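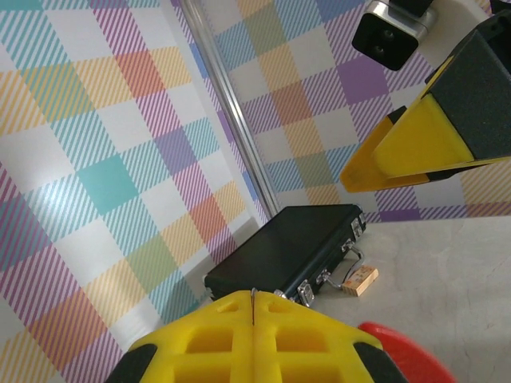

Clondetti two-arm kit: evaluation progress report
Period: through the end of November
Prepared by: Themba Mabaso
Reviewed by: Ok-hee Koo
Distribution: Drukeo equipment fund, Dimley site management

1. Status

The evaluation of the Clondetti kit is on plan. The kit is installed at the Dimley site, both arms are commissioned, and the handling trials on small latched cases are under way. The purchase decision remains scheduled for the close of the trial period. Nothing in the results so far would justify bringing it forward.

2. Work completed

Emmett Wojcik completed the mechanical setup and checked the travel limits of both arms. The limits supplied with the kit allowed the arms to enter the same volume near the center of the cell, so he replaced them with a narrower set. The original values are kept in the setup log.

Operators have recorded 1078 handling attempts across 4 tasks: approach and hold, turn the case, lift by the handle, and release a latch. Of these, 321 were latch attempts. Attempts stopped by the operator are kept in the record and marked as stopped.

Jin-sol Min wrote the scoring sheet and has scored every approach and turn attempt. Scoring of the handle and latch attempts is in progress. No success rates are given in this report for those two tasks, as a partial figure would favor the earlier and easier starting positions.

3. Findings to date

Grip. The yellow fingers hold the body of a case well when both pads seat fully. Contact on a smooth lid is less reliable. The operators now approach from the side wherever the case position allows it.

Handles. A thin wire handle lying flat on the floor is the hardest item in the set. The fingertip has to get under the wire before the fingers close, and small height errors are enough to miss it. Ha-neul Wang has asked Clondetti for drawings of a narrower tip. They have not been received.

Latches. One arm steadies the case and the other works the latch. The result depends strongly on the angle of the case. When the front edge faces away from the working arm, the operator usually turns the case first, and the scoring sheet now lists this as a separate step.

Views. Close to the case, the fingers can hide the latch from the wrist view. Operators then rely on the view from the other arm. This works but slows the attempt.

Software. One update was installed during the period. It changed the default closing force without a note in the release text - the supplier has confirmed this and corrected the text. Attempts made before and after the update are scored separately.

4. Service from the supplier

Support requests go through Bang, the regional service agent. Replies on wiring and calibration were clear and usable. Replies on spare parts were not: the quoted lead time for finger pads is 60 days, and the contract does not commit to it. We recommend a written commitment before any purchase.

5. Next period

Finish scoring the handle and latch attempts (Min).
Obtain the tip drawings, or record the refusal (Wang).
Repeat the turn task with the case starting closer to the wall (Wojcik).
Agree on spare pad terms with Bang (Koo).

6. Budget

Spending is within the approved amount. One set of finger pads was bought from the contingency line. No additional funds are requested for the next period.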